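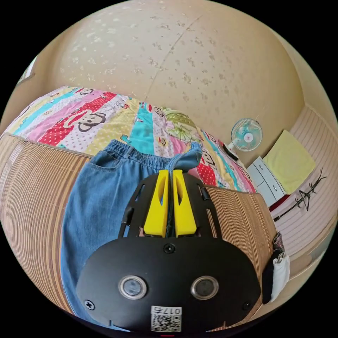 May 25, 2023

The quote from Prevance came back at 1,183 per gripper, and I've read it often enough now that I could recite the small print. They call it a "field collection unit." What you get for that is the hand-held body, the mounting plate, one set of fingers and a cable. No case, no second set of fingers, no charger worth the name. I keep coming back to the fingers. They are narrow yellow wedges with a slanted slot through each of them, and I would like somebody to explain to me what they cost to make, and why the spare pair is priced as a separate line with its own shipping. Denim is about the worst thing I could ask them to pinch, with the pocket seams and a gathered waistband, and it's also what the laundry project needs most of. If a finger is going to wear, it'll wear on jeans. So the spares are not optional, whatever the quote says.

Roswitha Baumgart phoned before lunch. She wants a number by the end of the month and she wants it to be one number. I told her there are at least two, depending on whether we believe the salesman. She said to believe him a little. I don't know how to put that in a spreadsheet.

The other offer is Callivby, 864 a unit, which looks wonderful until you get to page two. Their software is rented by the year and the price is "on request." I requested it. That was nine days ago. I've bought enough equipment in my life to know what a slow answer to that question means. I have left a blank cell in the sheet and colored it orange, and I refuse to put a guess there, even though Roswitha would be happier with a guess.

Then Ruotsalainen, at 1,544, which includes a spare set of fingers and a hard case and a year of repairs. I dismissed them in April without much thought because of the price. Put the same things on top of the Prevance quote and the gap gets embarrassingly small – I did it twice because I didn't like the answer. I still don't trust the repairs. "Turnaround subject to parts availability" could be four days or could be the whole summer, and a gripper sitting in a workshop folds no laundry.

How many to buy is the part I'm worst at. The plan says 3. I wrote the plan, so I can say freely that the figure had no science behind it. It felt like a modest number that would get approved. Two would do if the homes take turns and everybody hands over on time, and people don't hand over on time. Four would mean one lying in a drawer by July. I've seen what lives in our cupboard already, the label printer, the two tablets from the last big idea. All of them were essential when we ordered them.

And behind all this is the bigger question, which I have promised not to raise again before June. The plan for next year has a line for a folding arm from Plernetti, and the grippers only make sense if that line survives. We spend now on teaching a machine that we haven't got the money for. Roswitha says the recordings are worth having either way. Maybe. I asked her who else would want a few thousand goes at a pair of jeans on a bed and she named two places, neither of which has ever written to us.

I don't think the thing is useless. I just notice that every brochure folds a white T-shirt on a bare white table, one shirt, already flat. Real bedrooms have printed quilts and straw mats on the bed and bags hanging off the side. I'd like to see one salesman try it with trousers on a mat before I sign anything. I wrote that to Prevance, more politely, and asked for a trial unit for two weeks. If they say no, that tells me something, and if they say yes I'll have to clear room for another box.

Still to do: ask Callivby again, and copy in somebody above the man who doesn't answer. Ask Ruotsalainen if the case can come off the price, as we have cases. Find out whether the spares fit across brands (I bet they don't). Move the Plernetti line to its own page so it stops making my totals look mad.

Went to bed late, with the orange cell still blank.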